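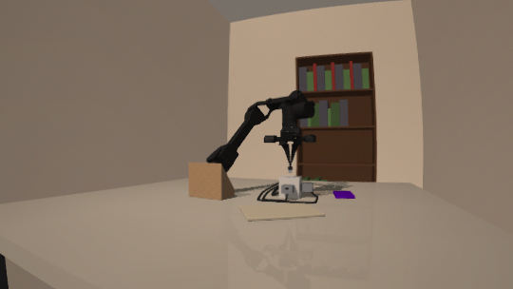 5.2 The open day at Clurnon

We had always meant to show the simulated workcell to people outside the group before we settled on the final version of the study, and the open day at Clurnon on 19 July 2022 gave us a good excuse to do it. The demonstration was set up in the Hellström room on the ground floor, which has big windows and a rather loud coffee machine next door, and it ran from the middle of the morning until late in the afternoon. Over the day 70 visitors sat down at the station and tried it for themselves. Many more stood behind the chairs and gave advice, often very good advice, which we did not record and now wish we had.

The station itself was simple. One screen ran Skondano with the task already loaded, and a second screen beside it had the same moment from another angle. Visitors steered the arm with a hand controller lent to us by Droleo. Habibur Siriwardena stood with them for the first minute or so, explained the buttons, and then stepped back as far as he could bear to. Prasanna Weerasinghe kept the log and restarted the scene between visitors.

The layout was the one used in the rest of this paper, and Figure 4 gives the view most visitors had in front of them while they worked. The gripper points straight down over the small white device on the table, with the black cables looping out from its base, the flat purple object off to the right and the pale board in front. We had wondered if we should take out the bookcase and the tan wedge-shaped block for the public version, to make things easier on the eye, but in the end we left the room alone so that the open day runs could be set beside the laboratory ones. Several people told us the books helped them. They said it was easier to judge how high the hand was when there was a shelf behind it to measure against, a remark we had never heard from our own students, who have all looked at that room for so long that I doubt they see it anymore.

Each visitor was asked to do the same thing: bring the gripper down toward the device, stop just short of touching it, hold still for a moment, and then move away without catching a cable. There was no time limit, though in practice we let a turn end after two tries if a line had formed. We told everyone that the arm could not be hurt and neither could the table. Children took this entirely to heart. Adults, and engineers above all, went on moving as if something expensive might break.

The question that came up again and again was about depth. From the front, it is hard to tell if the fingers are over the device or a little behind it, and the visitors who did well were nearly always the ones who learned to glance across at the high view before the last bit of travel. From up there the table is turned on the diagonal,

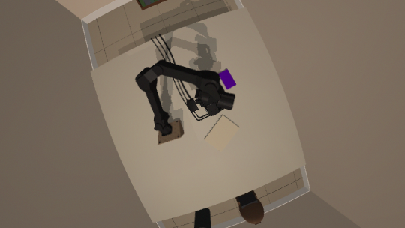
and it takes a little while to get used to, because pushing the controller away from yourself no longer matches a straight line up the screen. One retired surveyor spent most of his turn moving the arm a tiny distance and looking from one screen to the other, very patiently, until he had the two worked out. He then came back after lunch and brought his daughter - she was quicker than he was, and he was delighted.

We also learned something about shadows. In the laboratory study we had treated them as decoration, and at one point had planned to switch them off to save rendering time. At the open day, people used them constantly. Weerasinghe's notes are full of short comments such as "watching the shadow again" and "waits for the shadow to meet the box." We have therefore kept shadows on in every condition reported in Section 6, and would suggest that anyone building a similar scene do the same, at least until it has been tested properly.

A few things did not go well. The hand controller lost its connection 14 times, and although it always came back, the pause was enough to spoil a turn, and those turns are left out of the analysis. The instructions on the wall were too long, and hardly anyone read past the first paragraph. We had tried a shorter text on colleagues in May and then, for reasons that seemed sensible then, made it longer again.

The open day runs are not a controlled sample and we do not treat them as one. Visitors chose to sit down, they had been watching others, and they were being cheered on by their families. What the day gave us was a list of changes to make before the main sessions, described next.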